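About Trotik

Hello, and thanks for clicking on the page most people skip! I run Trotik, a small company that puts on film screenings and directs live coverage of stage shows, and I've been meaning to write this properly for ages. The old version was two lines and a phone number that stopped working.

How it started

I began as a runner on a regional arts programme, fetching tea and carrying cables, and slowly got nearer to the desk where the interesting decisions were made. By the end of my time there I was vision mixing (sitting in the dark, calling out camera numbers, pressing buttons a split second after the director shouts) and I loved it. When the programme was dropped I had a bit of savings, a van and a very long list of village halls with decent power sockets.

The first thing Trotik ever did was a dance show in Clolside, at the old Corn Rooms. We had 2 cameras, one of which belonged to my cousin, and the dancers kept going somewhere neither of them was pointing. I still have the recording. The sound is lovely, I'll say that for it.

People in Clolside were kind about it, though, and the theatre asked us back for their winter play, and then a choir asked, and then a brass band from over the hill. We've been based in the town ever since, up the stairs above the key cutter's on Pillai Street. Mind the third step.

What we do

Mostly three kinds of work, and they overlap more than you'd think.

The biggest part is filming live performance. Plays, concerts, prize nights, dance, the odd opera when someone is brave enough to stage one. I come to a rehearsal first and sit with the script or the running order and mark up where I want to be for each moment. I'm fussy about this. A song that builds slowly shouldn't be chopped into bits, and an actor who's listening is often more worth watching than the one who's talking. We cut live on the night and then tidy up afterwards, so what you get still feels like an evening in a theatre.

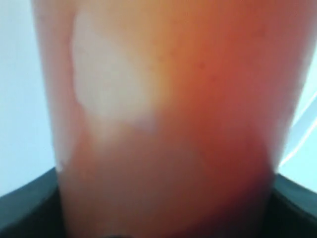
Up close and all a blur.

Then there are the screenings. We run a travelling cinema under the name Sketari, which goes round halls, schools and one very patient rugby club from November through to the spring. We bring the projector, the screen and the speakers, and you bring the chairs. The biggest crowd we've played to was 1000, for an outdoor musical on the showground, and the smallest was 16, for a black and white comedy on a night of terrible sleet. I enjoyed the sleet one more. Everybody moved down to the front two rows and somebody went home for a flask of soup!

The third part is the awards night. The Sketari Shorts started as a way of filling a gap in the programme and has got rather out of hand – it's now a proper evening, with a host, a band and an envelope that once got opened in the wrong order. Any film under ten minutes can be entered as long as it was made within the county. We show the finalists on the big screen, and I direct the ceremony as if it were going out to the whole nation, even though it's going out to the hall and the bar next door. The winner gets a small brass lamp and their film shown before every feature that season.

How we work

I like to know who I'm working with, so we don't take on more jobs than I can go and see in person. That does mean we sometimes have to say no, usually in December, when every school in the area has a nativity on the same afternoon. If you want us for Christmas, please write before the summer holidays.

The crew changes with the job. There's a group of camera operators and sound people I've used for years and we've got to the stage where I can mumble half an instruction and get the right shot. We dress in black, we eat before we arrive and we don't talk during the quiet bits. I've also got a soft spot for beginners, so on most shoots there's a trainee at the desk with me, with a headset on, learning to count bars. If that sounds like you, do get in touch. You don't need a showreel.

Prices are worked out show by show, as a one-act play in a small room and a full orchestra in a big one are very different evenings. I'll give you a figure in writing before you agree to anything, and it won't creep up later. Amateur groups pay a lower rate than professional ones. One thing to sort out early is rights: if you're performing somebody else's play or songs, you'll need permission to record as well as permission to perform, and they're often separate. I can tell you who to ask, but the licence has to be in your name.

The archive

Everything we've filmed is kept, and at the last count that came to 3691 tapes, discs and drives, on shelves that used to hold padlocks. I'm slowly working through the older tapes and copying them before they give up. If you were in a show in Clolside and think we might have been there, send me the title and a rough idea of the year and I'll have a rummage. I've found some wonderful things that way, including a pantomime horse that split in half on the opening night and carried on as two separate characters.

Where to find us

Trotik, upstairs at the key cutter's, Pillai Street, Clolside. There's usually someone in from ten in the morning, but if we've had a late show the night before it may be nearer noon, so ring the bell twice. The contact form on this site comes straight to me and I answer it myself, normally with a cup of tea in the other hand. Sketari dates go up on the Screenings page as soon as the halls confirm them, and entry forms for the Shorts are on the same page, at the bottom.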